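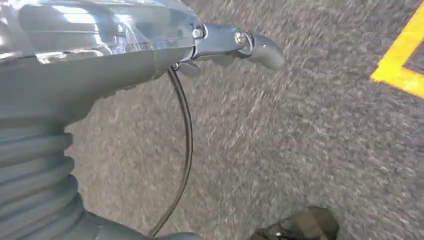 One of the grippers over the marked floor at Tresex.

Robot Cell Operator, Tresex (two shifts)

Tresex handles and checks pressed metal panels. Until last year all of that was done by hand. We now run robot arms alongside our floor staff, and the work has changed enough that we are hiring for a job we didn't have before.

You will set panels on the tables, start the run, watch the arm and stop it when something looks wrong. You will also log faults and check screws and cables at the start of each shift.

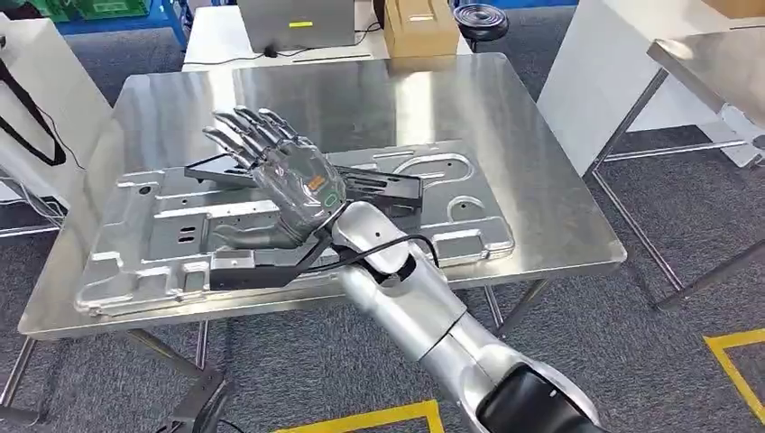 Lifting is down a lot from the old job. Standing and watching are up, and some people find that harder, so operators swap stations every two hours. Of the 23 people on the panel floor, 10 have moved to robot cells so far. Pay grade stayed the same or went up for all of them.

No robot experience needed. You should be comfortable on your feet, able to read a parts sheet and willing to speak up when a cell needs to stop. Training is 21 paid days with Necati Bayram, starting in September.

Early shift begins at 6 a.m., late shift at 2 p.m.

To apply, send a resume to Estíbaliz Manzano in the Tresex hiring office and quote job 598. Please say which shift you prefer.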